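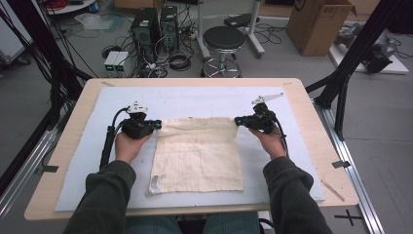
O que é uma lista de blogues?

Um blogue é um sítio na Internet onde uma pessoa publica textos por ordem de data. O texto mais recente fica em cima. Cada texto chama-se publicação.

Muitos blogues têm uma coluna ao lado das publicações. Essa coluna chama-se barra lateral. É lá que costuma estar a lista de blogues: um conjunto de nomes de outros blogues que o autor lê. Cada nome é uma ligação — quando se carrega nele, o navegador abre a outra página.

Como funciona uma ligação

Uma ligação tem duas partes. A primeira é o texto que se vê, por exemplo «Kaltau». A segunda é o endereço, que fica escondido no código da página. Se o endereço mudar e ninguém corrigir o código, a ligação deixa de funcionar. Diz-se então que está quebrada.

O que é um contador de visitas

Alguns blogues mostram um número, como 3148. É o total de vezes que a página foi aberta. Se a mesma pessoa abrir a página 6 vezes, um contador simples soma 6. Por isso, visitas e visitantes são medidas diferentes.

Comentários

Debaixo de cada publicação pode haver uma caixa para comentários. No blogue Flernex, cada comentário pode ter até 500 caracteres, e os espaços também contam. O autor lê o comentário e decide se o publica. Esta verificação chama-se moderação.

Num comentário não se escreve a morada, o nome da escola nem o número de telefone.

Texto: Nicanor Magaña
Atualizado em 17/5/23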